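Bring your own plug: an afternoon with Paloma Obi

The kettle was on when I got there and then it wasn't, because Paloma Obi had unplugged it to show me something. This is how the whole afternoon went. I asked for an hour and got most of a Thursday.

She sorts out other people's wires. Not rewiring, she is very firm on that, she is not an electrician and if your sockets buzz you ring one. What she does is come round and deal with the stuff between the wall and the thing. Extension leads, chargers, the nest behind the telly. She started in August with a neighbour's spare room and has done 59 homes and a couple of small offices, all from word of mouth and one card in the window of Duditz, the hardware shop on the corner.

"People are embarassed about it," she says. "They'll show you the inside of their fridge before they show you behind the desk."

We're in her workroom, which is the back bedroom really. Long table, shelves to the ceiling, labelled boxes. The labels are masking tape and felt tip. One says MYSTERY. One says MYSTERY (FLAT ENDS).

I ask how you even begin.

"Everything off. Everything off at the wall and out, and on the floor where I can see it. Then you ask what each one's for. Out loud. If they can't say, it goes in a bag, and the bag has a date on it, and if nobody's opened the bag by spring it goes to the recycling place."

Does anyone open the bag?

"Twice. Both times a camera charger."

She used to do stage management, small touring shows, two vans and a lot of gaffer tape. That's where the habits come from. Over-under coiling, which she made me do with a length of black cable until I stopped making kinks in it. Took me ages. Velcro, never zip ties. She has strong feelings about zip ties.

"You put a zip tie on, you've decided. And then the printer moves to the other side of the room, as they do, and you're there with the scissors cutting towards a live cable. I've seen it. Arlo's done it."

Arlo is Arlo Okafor, who toured with her and now helps on the bigger jobs. He was in and out all afternoon carrying boxes up. I asked him about the scissors and he said it was a long time ago and it was only a lamp.

On to extension leads then, since it's what everyone writes in to ask us about. She has a crate of them. Hers, clients' cast-offs, ones people brought back from abroad. Short ones, long ones, a round one on a reel that she hates. The Prorkeck, which she likes because the cord comes out flat and goes under a rug edge without a lump. (Then she told me off for even thinking of putting one under a rug. "Along the edge. The EDGE. Not under. It can't lose its heat under there and you can't see if it's getting worn.") The Fawzy, with the sockets turned sideways so the fat plugs fit. She'd buy that again but says the cord is too stiff in winter.

What do people get wrong?

"Length. They buy long to be safe and then they've got 5 metres of flex in a heap behind the sofa. Measure it. Go along the skirting with a bit of string, up and down the corners, then hold the string against the tape. Takes no time."

And?

"Plugging one into another. Daisy chaining. I went to a man, lovely man, Gus Quintanilla, he won't mind, he tells everyone. He had one in the wall, one in that, one in that, and on the end of it a fan heater. Under a desk with a dog bed."

I rang Gus after. He doesn't mind. "The dog was always warm," he said. He has an oil radiator now, straight into the wall, and one lead for the computer screwed to the underside of the desktop so the floor is clear. He says he can hoover for the first time in years, then admitted he hasn't yet.

Screwing them up under the desk is her big thing. She does it in nearly every house. Not all leads have keyholes in the back, you have to look before you buy, and if they don't there's a cradle made by Pornon which she buys by the box. Put it towards the back edge, sockets facing you and not the floor so plugs don't work loose. Leave slack for a desk that goes up and down. She forgot that once, in front of the client. The lead held but the monitor didn't enjoy it.

Then switches. I hadn't got a question about switches but got the answer anyway.

"I like one big one. One rocker, on the lead, you press it going to bed and the whole desk is off. People say I want a switch for every socket, fine, but then they never use any of them. It's like light switches in a hotel. You just want the one by the bed."

She went along the table while she was talking, pushing things about, looking for one to show me.

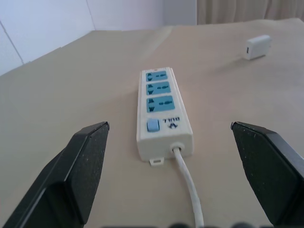

"And have a think about which end the switch is going to be. Seriously. If the cord comes in from the left and the switch is at the cord end and you're right handed, you're reaching across all your plugs every night. Turn the thing round before you fix it down. Do it with nothing plugged in, sit in your chair, reach for it with your eyes shut. Wherever your hand goes, that's where it lives."

Foreign ones come up a lot round here, with the university. Students arrive with a perfectly good lead from home and an adaptor from the airport. She's careful about this. Check what the lead is rated for, it's on the back or on the plug. Check the adaptor, which is nearly always the weak bit. Phone and laptop, probably ok. Hairdryer, rice cooker, no, buy one here.

"I never say chuck it out. It came in the suitcase, their mum packed it. But I do say this one's for going home with, and I coil it nicely and put it back in the case."

One of those students was Ezekiel Benavides, up on the second floor of the halls, who had one double socket for the entire room and it was behind the wardrobe. She and Arlo moved the wardrobe 12 inches. That was the whole job. She charged him a packet of biscuits.

Does she ever get it wrong? Long pause.

"I labelled everything in one house. Every plug, both ends, little flags. Looked beautiful. Went back and they'd swapped the lot round, so now the lamp said ROUTER and the router said CHRISTMAS TREE. So now I only label the plug end, and only the ones you musn't pull out. Router. Freezer. Fish tank if there's a fish tank."

I asked what she'd do in my house. I'd shown her a photo on my phone by then, bit of a mistake. She looked at it for quite a while and handed it back.

"What's the grey one?"

Don't know.

"Bag."

A few things she wanted put in, so in they go. Unplug before you dust. A dry cloth, or a soft paintbrush for the holes, never a spray. If a plug comes out warm, stop using it and find out why. If the plastic's gone brown anywhere, it's finished, don't tape it. Add up what's plugged in before you add another, all the numbers are printed on things if you turn them over. Don't leave a reel wound up when it's running something big, unwind the whole lot first. And leave one socket free, for whoever comes to stay.

She's doing a free morning at the library in the new year, bring your bag of cables, she'll tell you what they are. Otis Schumacher at Duditz is keeping the list, ask at the counter, he'll want your name and if you're bringing more than one bag. He says some people have already said 2.

She did put the kettle back on in the end. It's got its own socket, in the wall, with nothing else near it.

14 comments | 37 shares

Posted 2024-12-12. Words and pictures copyright of the contributors. Contact the editors | Back to top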